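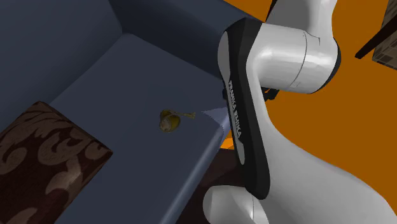
Couch Duty, the garage sim build

Hi again! I've been putting my living room simulation together on Wednesday evenings at the Carndale workshop, with Rūta Mockus on the next bench (she lends me her second monitor, bless her). I call the whole thing Viratero, and it's up to 46 saved setups now.

Setup 40: the Franka arm over the blue sofa, with the little yellow thing out on the seat and the scrolly red-brown cushion down in the corner. I love that cushion! The sofa still looks way too smooth to me, so fabric is next on my list, then a couple more camera angles.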